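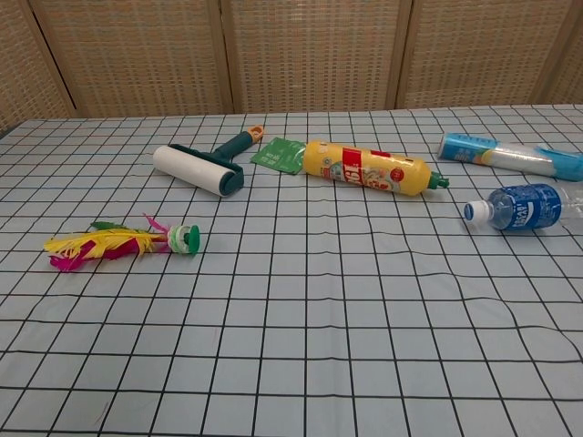 The lint roller with its green handle, on the sewing table.

Review: Ikton lint roller
Posted December 26, 2020 by Nesma Belhaj

I bought this in March, when the old roller from the supermarket lost its handle. I sew at home and most of what I make is dark wool, so it gets used nearly every day. This is my seventh month with no other roller in the house, and I am on refill number 4.

The handle is dark green with an orange tip, and there is a small hole in the tip for hanging it up. Mine hangs on a nail by the ironing board when I remember to put it back. The grip is long enough for a whole hand. My sister has large hands and found it comfortable too.

The sheets are very sticky. On a wool coat one sheet does the front and both sleeves, then it is full. Cat hair comes off in one or two passes. Thread ends are slower, especially the short ones left after unpicking a seam, and I still pull some of those out by hand. It is too strong for loose knits. I tried it on a mohair scarf and it lifted the fibres, so keep a soft brush for that sort of thing.

I also run it over the checked cloth on my table after cutting out. The cloth wrinkles if you press hard, so hold it flat with the other hand.

Tearing off the sheets is the weak point. The edge is hard to find in poor light and about one sheet in every few tears at a slant, leaving a strip behind. I now fold over a corner before I put the roller away. The old Rieger refills I had in a drawer did not fit, they slid about on the core, so buy the matching ones.

Storage: lay it on its side on a hard surface if you must, but not on fabric. The roll picks up whatever it touches and you lose the top sheet.

Good points: strong glue, comfortable handle, can be hung up.
Bad points: slanted tearing, only takes its own refills.

I would buy it again for coats and trousers. 4 out of 5.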